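Home Projects Reports Contact

June
By Keabetswe Shezi, Brorerness

Granska bowl stand: progress report to the Tillman fund

Work in this period covered the stand, the table covering and the storage of used bowls. The stand is now at its second version and no further change to the overall shape is planned before the next report.

Stand

The stand has a flat base with rounded ends. An upright post is fixed at one end and the bowl rests at the other, tilted, with its opening facing up and towards the person at the table. In the first version the bowl sat level and the inside was hard to see from a seated position. The tilt has been kept the same for all trials since then so that results can be compared.

The post was made taller in May. Yuzuki Ogura has asked for a shorter one to be tried as well, as the present height makes the stand awkward to put in a cupboard. A drawing has been sent to the workshop at Plillbridge.

Trials

596 placements have been logged against the 40 set down for the pilot stage. The higher number follows the change agreed with the fund in spring. Each entry gives the bowl used, the position of the stand on the table and whether the bowl came to rest in its place at the first attempt. Entries made before the table covering was fitted are kept in a separate file and are left out of the totals.

Table and covering

The white covering sheet stays on the table between trials. It marks easily. Faint grey scuffs do not affect the placing of the stand, but they make it harder to find a pencilled start line, and the lines have had to be drawn again more than once. We propose to change the sheet at the start of each block and to keep the old one, labelled, until the block has been checked.

The stand is placed towards the far side of the table. This leaves the near half clear for the hands.

Spending

Spending in the period was 1701 pounds, mostly on workshop time and bowls. The balance is carried forward. No extra money is asked for.

Next period

The shorter post will be tried on the same table. A wider base is on hold until those results are in. Bowls with worn rims will be listed and put aside in the labelled crate.

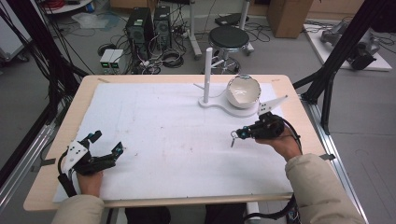
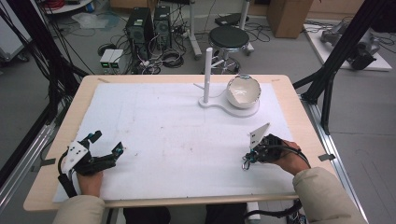

Both pictures: stand with upright post and tilted bowl, far side of the covered table.

Related reports
Granska: choice of bowls
Granska: first version of the stand
Plillbridge workshop: drawings and costs
Tillman fund: notes for report writers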